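Home Session Rules: Frequently Asked Questions
Jikach Handbook for Hand-Held Gripper Operators

Welcome! If you're reading this page you have probably been through the training morning, you've got a pair of grippers on your desk, and you're wondering how much of the handbook really matters once you get home. All of it does, a little. Some of it matters a lot, and those parts are below. Questions come from operators, from the review desk and from the people at Astlow who use the recordings. Hala Bitar and Danjuma Idahosa wrote most of the answers, and they love getting new ones.

Small-item sorting, two grippers, box on a bed:

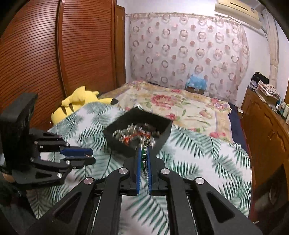
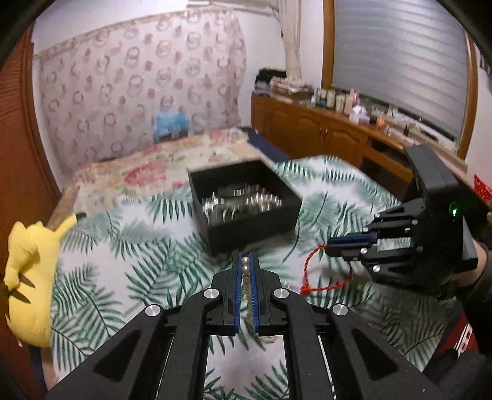 Which tasks do these rules cover?

Everything on the household list: sorting, folding, packing, putting away, setting a table, clearing it again. Kitchen tasks with heat or blades have their own sheet (ask for the Stavach sheet by name) and you need a separate sign-off before you try them. Small-item sorting is where most new people start, and it's a wonderful place to start. Chains and strings of beads teach you more about grip in one evening than a week of moving cups around.

Do I have to tidy my room first?

Please don't! We want rooms the way people live in them. Leave the plush toys, the bottles on the dresser, the blanket at the end of the bed. What you should do is a safety pass and a privacy pass, and both are quick.

The safety pass: nothing on the floor where you'll be stepping, no drinks within elbow reach, pets on the other side of a closed door. You'll be looking at your fingertips for minutes at a time and you will forget where your feet are.

The privacy pass: no mail, no bank cards, no prescription labels you can read, no family photos with faces, no screens switched on. Mirrors count too. If a wardrobe has a mirror, hang a sheet over it or turn so it's behind you. Stand at your working spot and turn your head slowly from one side to the other. The lens on the gripper sees much wider than you expect, all the way up to the ceiling in a small room.

Can I work on a bed? I was told to use a table.

Yes, you can. The old rule said table only, and it was changed in December after a good argument from Sawsan Hourani, who pointed out that people sort things on beds all the time and a robot that has only met tables is going to be in trouble. Soft surfaces are now a normal setting. Three conditions go with it:

The bed is made, or at least flat in the area where you're working.
Whatever container you use stands up without help before you begin.
You don't kneel on the mattress during a recording, because the whole surface tips and the items slide toward you.

Printed sheets are fine. Busy patterns are more than fine, they're useful, and the people who train on this material keep asking for them. Plain white bedding is the one we already have plenty of.

What can I use as small items?

Costume jewelry, hair ties, key rings, buttons on thread, cord, ribbon, beads. No real valuables, please, and we're strict about this one. If losing it down the side of the bed would spoil your week, leave it in the drawer. Nothing with a pin or an open hook sharper than an ordinary earring. No loose batteries, no pills, nothing that belongs to someone else in the household unless they've said yes.

For a first session, pick a mix: something rigid, something that hangs, something that tangles. Ghada Mansour, who trains new operators, suggests a strand of beads and a knotted cord as the first two hanging items, and we like that pairing very much. They swing differently and they let go differently.

Is there a correct way to hold a strand?

There's a preferred way. Take it near one end, with the pads closing flat on both sides, and let the rest hang. Then wait for the swing to die down before you travel. This pause feels endless when you're new! It's usually a couple of breaths. Operators who skip it end up with strands wrapped around the finger supports, and then the session stops while you unpick them.

Pull straight up out of a pile. If you feel a second piece coming along, lower everything, open, and try from another side. Don't shake. Shaking is the most common reason a clip comes back from review, and it's hard on the linkages too.

May I use both grippers at once?

Yes, and we hope you will. Two rules keep it safe and readable. The grippers stay at least a hand's width apart unless the task calls for a handover. And when one is working in the container, the other waits outside it. It can hold something while it waits.

For handovers, the receiving gripper closes fully before the giving one opens. Say it in your head if that helps: close, then open. Tannous runs a lovely practice drill for this with a length of cord, and you'll find it in your training folder.

I dropped something. Should I start over?

No, keep going. Drops are part of the work and they're some of the most valuable moments in the whole collection. If the item lands where a gripper can reach it, pick it up with the gripper and continue. If it goes on the floor or down behind the mattress, finish with what's left, end the recording normally, and tick "item lost" on the log. Never reach in with a bare hand during a take, and never pretend a drop was planned by changing the task halfway.

How long is a session?

Up to 18 recordings, then you stop for the day. Some of you have asked to do more, and we're touched by the keenness, but the answer is still no. Thumbs and wrists get tired well before people notice, and tired hands make sloppy openings. Take a break whenever you like inside that limit. Put the grippers down on their housings with the jaws pointing away from the edge.

Should I wear gloves?

Optional for household tasks. Thin, close-fitting ones only, with nothing loose at the wrist. Bracelets and watches come off either way. Long sleeves are fine if the cuffs are snug.

What should I check on the grippers before I start?

Squeeze and release each one several times and listen. It should be quiet and even. Look at the blue pads from the front: they should meet squarely, and the ridges should be clean. Lint from blankets gets into those ridges surprisingly fast, and a dry soft toothbrush takes care of it. Press lightly on each pivot cap to see that none of them wobbles. If one does, don't tighten it yourself. Bag the gripper, label it, and ask for a swap.

The pads are good for 800 recordings by our count, and after that we replace them whether they look worn or not. Your log keeps the tally for you.

What about the light?

Use whatever you have, as long as you can comfortably see what you're picking. Closed blinds are fine. Glare on a wardrobe door is fine. Please don't point a desk lamp at the container, as shiny pieces turn into white spots and the shape of the thing disappears. And once a session has begun, leave the lights alone until it's over.

Who can be in the room?

You, and anyone who has signed the household form. Other people should stay behind you. If someone walks in, stop the recording, say hello, sort it out, and mark the clip for deletion. It'll be gone by the next working day. Children can't take part or be recorded, with or without a form.

Do I have to sort things perfectly?

Goodness, no. The rule is that the task matches its label. If your label says "move hanging items out of the box," then that's what should be going on from start to finish. A bit of fumbling is welcome. A neat result reached by doing some other task isn't usable, however pretty it looks.

Write labels in ordinary words. "Pick up string of beads" is perfect. Name what you're handling by what it is, and leave out guesses about what it's made of. Review gets a great many "gold" chains.

How strict is review?

Ghassan Matar went through 154 clips from new operators for this year's update, and the notes he sent back were full of praise. The things he flagged most were shaking the pile, moving before the swing had settled, and labels that changed partway. If one of your clips is returned you'll get a short note with the time of the problem and a suggestion. You can answer the note! Several of the rules on this page began as an operator disagreeing with a reviewer.

Can I suggest a task of my own?

Please do. Send a title, a list of items, the surface you'd work on, and anything that could go wrong. Hala reads them all and usually answers within the week. Untangling was suggested this way and so was threading ribbon through a ring, which is much harder than it sounds and a joy to get right.

Where do I send a question that isn't here?

Use the question form in your operator account, or raise it at the monthly call. Urgent equipment trouble goes to the swap desk and not to the form. If a pad comes loose or a jaw sticks in the middle of a session, end the session first and write to us second.

Page last updated 18 May 2025.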